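I have owned the same toaster since 2000. It has 2 slots and one lever, and in all that time it has asked me for nothing except bread. I mention this because my new kettle, a Mägi, wants my email address.

The kettle also wants permission to send me notifications. I already know when the water has boiled. The steam and the screaming were invented for that purpose, and they work from the next room. My friend Laine Adomaitis says I should just click "accept" like everyone else, but Laine once clicked "accept" on a bathroom scale and now gets a letter from it every month.

I did try to read the terms. They run to 298 paragraphs, and somewhere past the middle I agreed to settle all disputes in Fultetlow, a town I have never visited and now avoid on principle.

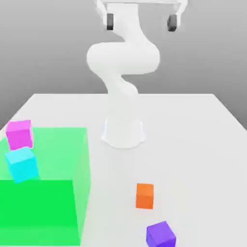 What I would pay extra for is an appliance that has no interest in me. Give it a switch. Let it sit on the counter and be ignorant of my habits. Laine thinks this makes me old. Perhaps, but my toast was ready 3 minutes ago, and the kettle is still updating.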